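Drosamus hand gripper – home build inspection, rev 2
Muammer Yazıcı
October 23, 2020

Going through the list before the next round of grasps. Same list as the Vass build, minus the motor stuff since this one is all hand squeeze. OK = fine, FIX = before use, WATCH = look again next time.

1. Linkage and pivots

Pivot caps seated, none proud of the arm – OK
Side play at the fingers – WATCH. Left one has a bit more than the right. Not enough to shim yet.
Arms move full travel without rubbing – OK after filing the inside corner. Was catching on the print seam.
Pinch points – FIX. Still no guard on the base. Pinched my palm again, same spot. Put tape on it for now, proper cover to be printed.
Cracks around pin holes – OK, checked with flashlight.

2. Fingers and pads

Fingers parallel when closed – OK
Blue pads glued down, corners not lifting – OK. The old ones peeled, this is the second set with the Flunora glue.
Pads clean – wiped with alcohol before start. Beads leave a kind of film.
Closing force – OK on the kitchen scale. Stop at 15 newtons, glass beads do not like more then that.
Sharp edges at the tips – OK, sanded.

3. Cable and power

Cable has slack at full reach – OK
Cable out of walkway – FIX. Runs down the left of the table and I step right there. Clip it to the table leg.
Strain relief at the plug – OK
Power supply temp after an hour – OK, warm, can keep hand on it.
No splices under tape – one. Redo w/ heat shrink. FIX.

4. Camera mount

Screws snug, thread lock on – OK
Lens clean – OK, fingerprint wiped off
Both fingertips in view open and closed – OK
Mount does not hit the table at low angle – WATCH. Tight. Tilted past a certain point it touches.

5. Table and surroundings

Table does not rock – OK, folded card under one foot
Cardboard rim along the edge taped down – OK. Cheap but the beads stop there and not under the bed.
Loose beads on floor – swept. Do this every time, bare feet!!
Curtains and blankets away from power supply – OK
Light – daylight from the window is fine till about 4, after that lamp.

6. Test piece

Beaded keychain with the blue flower. Grab at the middle, on the clear glass beads under the flower, so the petals dont get squashed. Red and orange loop stays free below.

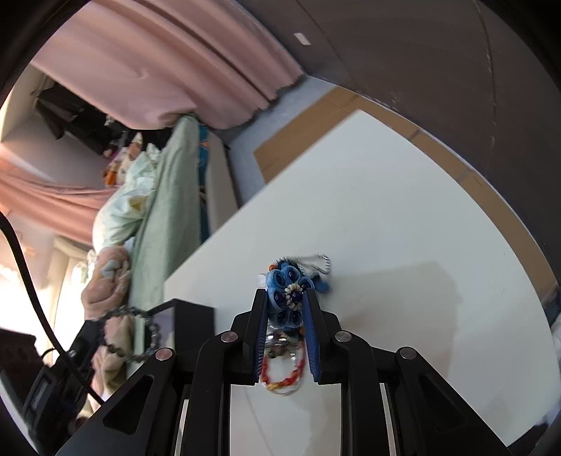

2 min read

Hold point good, pads on the glass part and nothing else between them. Rhinestone chain up top stays clear of the fingers if you come in like this. Coming in from the other side I would expect it to snag, so don't until the tips are slimmer.

Chips in glass beads – check before each session, chipped one goes in the trash
Cord fray – WATCH, swap the piece when it gets fuzzy
Loose petals – re-glue, don't just push back in

7. Stop and put away

Supply off first, then unplug. Gripper stored open, not squeezed. Pads covered – dust kills the grip.

Comments

Cycle counter says just past 1,000 since the new pins. Damero pins went sloppy well before that so I'm happy. Full strip down planned for December, all pins out, grease, new pads if needed. Two-handed setup waits untill the items marked FIX above are closed.

Open: base cover, cable clip, splice.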